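Figuration sur une série : comment on s'y prend quand on n'a aucun contact ?

Temps de lecture : 4 min

Bonjour à tous,

Je me lance, parce que je tourne en rond depuis l'été. J'ai 23 ans, je fais du théâtre amateur depuis le lycée et j'aimerais beaucoup faire de la figuration, voire décrocher une petite silhouette parlante si un jour on veut bien de moi. En août j'ai envoyé ma candidature pour Hellstead, la série qui se tournait pas loin de chez moi (une copine y a passé deux jours en villageoise, elle en parle encore !), et je n'ai jamais eu de réponse. Même pas un refus automatique.

Depuis je me suis inscrite sur deux groupes d'annonces et j'ai été contactée par une boîte qui s'appelle Goker. Ils me disent que mon profil est « très demandé » et qu'il me faut absolument un book professionnel, à faire chez leur photographe, pour 681 euros. Ça me paraît énorme mais la dame au téléphone était adorable et elle m'a cité plein d'acteurs qui seraient passés par eux. Du coup j'hésite. Est-ce que c'est normal de payer ? Et est-ce que je peux écrire directement à un directeur de casting ou est-ce que ça fait fille qui se croit arrivée ?

Merci d'avance, et désolée pour le pavé.
Mahtab Azimi

Réponse de Davoud Mirzaei

Salut Mahtab ! Alors, première chose : tu ne paies pas. Ni 681 euros, ni 50, ni « juste les frais de dossier ». Pour de la figuration c'est la production qui te paie, toi, avec un contrat et une fiche de paie, et personne ne te demandera un book. Trois photos faites à la maison suffisent largement : un portrait sans maquillage ou presque, un plan taille, un en pied, devant un mur clair, à la lumière du jour. Pas de filtre, pas de lunettes de soleil, et surtout des photos récentes. Si tu t'es coupé les cheveux entre-temps, tu les refais, sinon tu vas te faire mal voir en arrivant sur place.

Pour les acteurs qu'elle t'a cités, je me méfierais à fond. J'ai eu le même coup de fil à mes débuts, d'une autre boîte, avec la même liste de gens connus. J'ai demandé sur quel film et en quelle année, et d'un coup la conversation s'est beaucoup refroidie.

Ensuite, le silence sur ta candidature, ne le prends pas pour toi. Sur le tournage d'Astier (un téléfilm d'époque, j'y ai fait le cocher pendant trois jours, sans cheval, je précise), la chargée de figuration m'a raconté qu'elle avait reçu 900 mails et qu'il lui fallait 13 personnes pour la scène du bal. Elle avait trié d'abord par taille de costume ! Donc mets tes mensurations exactes dans le mail, ta pointure, ta couleur de cheveux, ta ville, et si tu as le permis. Et tes dispos, clairement. Un mail court, avec tout dedans, passe avant une jolie lettre de motivation.

Pour les tenues, si c'est du contemporain, on te demandera presque toujours de venir avec les tiennes. Deux ou trois options, des couleurs unies, pas de logo, pas de petites rayures (ça vibre à l'écran), et souvent ni blanc pur ni noir complet. Moi j'étale tout la veille et j'élimine, sinon je pars avec la moitié de l'armoire et je finis habillé par quelqu'un d'autre.
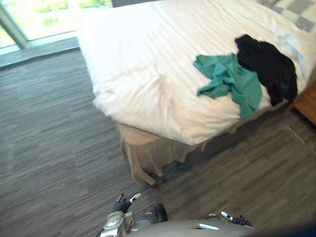 Prévois aussi des chaussures confortables que tu peux garder douze heures, une grosse doudoune pour l'attente, de quoi lire, et une batterie pour ton téléphone, que tu laisseras éteint pendant les prises. On attend énormément. Sur Astier j'ai lu un roman entier et on me voit de dos, une seconde et demie. Ma mère a quand même fait une capture d'écran.

Réponse de Danjuma Adebisi

goker fuyez. ma sœur a payé, elle a eu ses photos (moches) et zéro casting derrière. si tu as déjà signé un truc regarde vite la date et les conditions pour annuler

Réponse de Banafsheh Bagheri

Bonjour Mahtab, d'accord avec les autres pour le book. J'ajoute un mot sur ta deuxième question, vu qu'on t'a un peu oubliée là-dessus.

Oui, tu peux écrire directement, mais vise la bonne personne. Le directeur de casting s'occupe surtout des rôles, et pour les figurants il y a en général quelqu'un de dédié, dont le nom apparaît au générique de fin. Je fais pause et je note, c'est bête mais c'est comme ça que j'ai eu ma première silhouette, dans Kiani. Une serveuse, une phrase, coupée au montage évidemment. La phrase, pas la serveuse, on me voit poser les verres !

Pour le théâtre amateur, mentionne-le en une ligne, ça peut jouer le jour où ils cherchent quelqu'un pour répondre deux mots. Et regarde du côté des écoles de cinéma, les étudiants cherchent tout le temps des comédiens pour leurs courts métrages. C'est rarement payé, donc à toi de voir, mais tu récupères des images de toi en train de jouer et ça, ça sert vraiment pour la suite. Demande par écrit sous quel délai ils t'envoient le film, j'en attends encore un.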